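Every May and every fall I get told, usually by someone holding a label maker, that all my hangers should match. I have doubts. A thread, since I spent the evening of September 27, 2022 reading closet advice for no money.

1/ The claim: swap your mixed hangers for one slim matching set and you gain space. The article I read said 18 percent more rail. Measured how? By whom? It doesn't say. It does have a link to buy hangers.

2/ A slim hanger saves space only if the shirt on it is thin too. Put a winter sweater on one and you have a sweater-sized thing on the rail, same as before. The hanger was never the thick part.

3/ Then there's the two-color system. Light blue for what you wear, pink for what you're "testing." After a season, anything still on pink goes to charity. Dranard sells a starter kit for this. So does Karkura, for more, in a nicer box.

4/ My trouble with it is laundry day. You have a heap, you grab whichever hanger is closest, and the code is dead by the second shirt. You'd have to stop and think about every T-shirt, and I own T-shirts so that I don't have to think.

5/ Blue and pink on one rail, clothes in green and black:

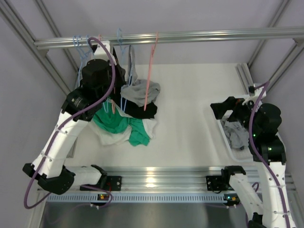
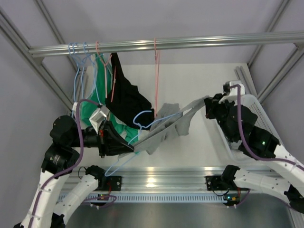

6/ I'll give slim hangers one thing: they're easy to shove along the rail. They also hook into each other the minute you leave a few together. Pull one, get three. I've never seen that in an ad.

7/ Elfriede Hamann wrote back under the last post that I'm arguing with the kit and ignoring the habit. She has kept two colors going for years, and her trick is to empty the hangers onto the bed first, pink on one side and blue on the other, before she touches the laundry.

8/ Okay. That's a fair point, and it would fix most of my complaint in 4. It also needs a clear bed, which rules out my house until at least next week.

9/ She also says slippery tops fall off any slim hanger without notches, whatever the color. Agreed. I've picked the same blouse off the closet floor so often that I just fold it now – it looks no worse.

10/ Price check, for those asking: the Doucette set is 67 dollars. For plastic hangers. The ones I have came free with dry cleaning or were in the closet when I moved in.

11/ If you already own two colors, try the system for a month and see if you keep it up. If you don't, I wouldn't buy a second color to find out – tie a bit of yarn on the hook and you've got the same test.

12/ Replies are open. I'd like to hear from anyone still doing it after a full year, and please say if you live alone, because I suspect that matters more than the hangers do.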